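Dernière mise à jour : 26 avr. 2022
Par Oluwatosin Ibrahim, modération

Odukoya part de Brustmont, et maintenant ?

ailier_droit
Le club a confirmé ce matin, Odukoya ne prolonge pas. Il reste sur 2 105 yards à la réception en 26 matchs avec Brustmont, plus les retours de coups de pied. Je ne vois pas qui peut reprendre ce rôle dans l'effectif actuel.

marc_du_virage
Le total est bon mais il faut regarder comment il est construit. Contre Neder il a eu 5 réceptions en deux matchs. Dès que la défense met deux joueurs sur lui, on ne le voit plus.

ailier_droit
Contre Neder on a joué avec le quarterback remplaçant, les deux fois. Difficile de lui reprocher des ballons lancés en touche.

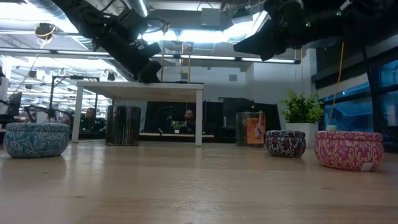
Pour le remplacement, je mettrais Sustent à l'extérieur dès le camp de juillet. Il court bien ses tracés et il a déjà pris quelques retours en fin de saison.

lina.b
Sustent a échappé 6 ballons la saison dernière, dont un dans la zone d'en-but. Je le garderais à l'intérieur et je chercherais un receveur plus grand.

marc_du_virage
D'accord avec lina. Un joueur de grande taille servirait surtout près de la ligne, où on se contente de field goals depuis deux ans.

ailier_droit
Avec quel budget ? Les deux recrues de la ligne offensive sont déjà signées. Je préfère donner une chance à Sustent.

oldschool_48
Vous parlez tous des receveurs alors que le problème est la protection. Odukoya gagnait son duel et le ballon partait trop tard. Avec une meilleure ligne, Sustent suffira.

lina.b
Possible. Quelqu'un sait si Odukoya reste dans le championnat ?

oldschool_48
Rien d'officiel. J'ai lu Neder sur un autre forum, sans source.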